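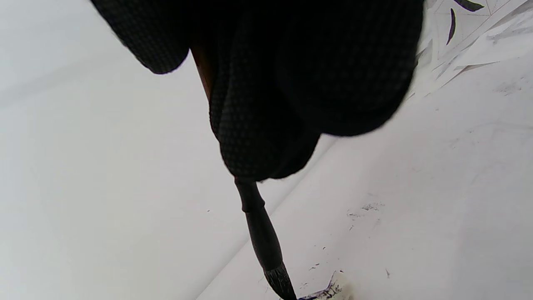 The Rornis grip pad is a small thing, a ribbed sleeve that sits between the glove and whatever you've asked it to hold, and I sell it as a spare now after the December fault. My brush kept slipping a little in the grip on every downstroke. You get a ragged dark mark where the tip lands and a spatter of specks next to it, and I blamed the ink for ages!

It was the old sleeve (part 324), which had gone shiny inside. The force reading stayed normal, so the Holevora controller never stopped the arm — that's the bit that bothered me.

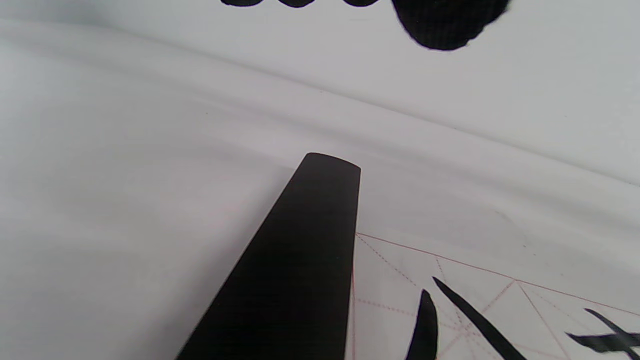 Can I carry on with a 324 if it still feels tight? Please don't. Mine felt tight too, and it let go after 200 strokes.

The new one is part 1249 and comes in packs of 2. Fit it with the power off, ribs facing inwards, then 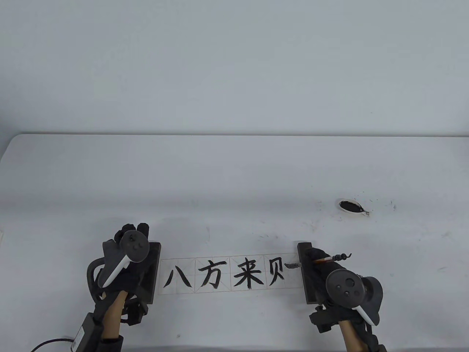 run the slow hold test before you go anywhere near full speed. If the handle creeps at all, hit stop and reseat the sleeve.

Old sleeves can come back to me for a swap, postage on us.

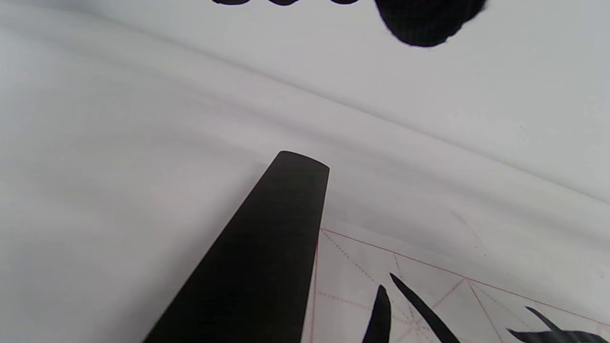
**Juwita Sutanto**
Spares and repairs, Astell

Fits the Bogdan glove, both hands.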